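So I finally did the thing I've been threatening to do since spring and went to a city council meeting. In person! On a Tuesday! I got there a little before seven and didn't get out until almost eleven, and I have opinions.

What got me off the couch was the records mess in Drakimside. Short version for anyone who hasn't been following: a neighbor of mine, Sérgio Cunha, asked the city for the emails between the mayor's office and Braretti, the company that got the parking contract. State law gives the city 16 days to answer. He waited a lot longer than that, and then they sent him 507 pages with almost every line blacked out. I've seen them. There's one page where the only thing left is "Thanks, talk soon."

The city attorney's theory (and I'm being generous calling it a theory) is that all of it counts as "deliberative material." I'm no lawyer, but I did read the statute over breakfast, and that exception covers advice going around inside the government. Braretti isn't inside the government. It's a company that wants to run our meters! If emailing a vendor is deliberation, then I'd love to know what wouldn't be.
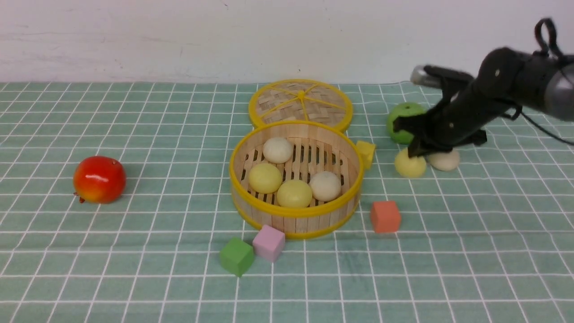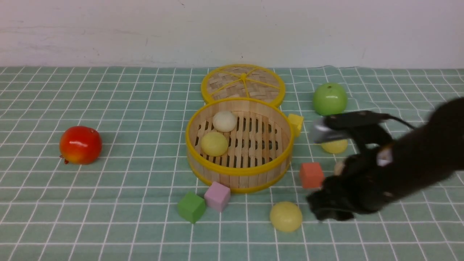 Anyway, Councilwoman Mahlangu asked exactly that question, bless her, and the attorney said he'd "circle back." She asked again. He said the log explaining each redaction was still being prepared. The log is supposed to come with the documents, so she read him that section out loud, slowly, and the whole back row started clapping and got told to knock it off.

Then public comment. You get 3 minutes and there's a little light that turns red, and I went to pieces and said "transparentness," which is going to be on the city's website forever. Sérgio did much better. He's filing an appeal in Harthorpe, where the county court is, and he brought the petition with 694 signatures on it (mine's on page two, terrible handwriting).

The mayor left before he got to the microphone. Make of that what you will.

Next hearing is sometime in August and they haven't posted the agenda yet. I'm going, and I'm practicing the word transparency in the car. If you live in the Fourth Ward and want a ride, leave a comment, I've got room for two if you don't mind dog hair.

12 comments | 31 shares

Contact | All rights reserved | Back to top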